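Can a robot clear my kitchen table yet?

Sort of! I run the Pirkine chore tests, all simulated for now, and picking up one thing at a time is where I'd start. Thin, flat stuff is still a pain.

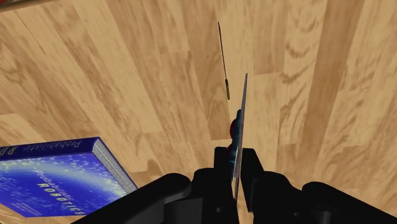
Soudabeh Soltani wrote in to ask why anyone would bother with a simulation when real dishes are cheap. Fair question! I can reset a pretend kitchen in 2 seconds, and I did it 559 times in June (my real one, never).

Does the clutter matter?

Oh, a lot. A book or a grill pan left lying on the table is one more thing for the arm to reach around,

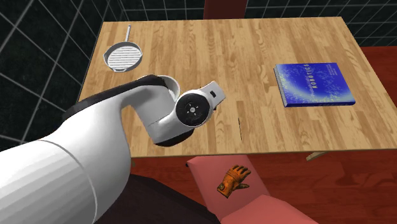
and people shuffle that stuff every day without thinking, so I move things between runs too.

So when can I buy one?

Not soon, I'm afraid. Putting something in a bowl is a nice small job, but dinner for four leaves a whole pile of them.
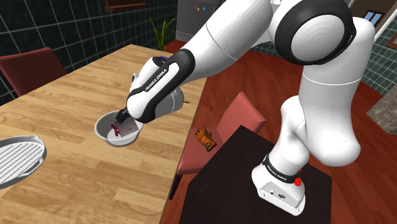 Jean Halliday says she'd settle for one that only did the dishes, even if it took all night.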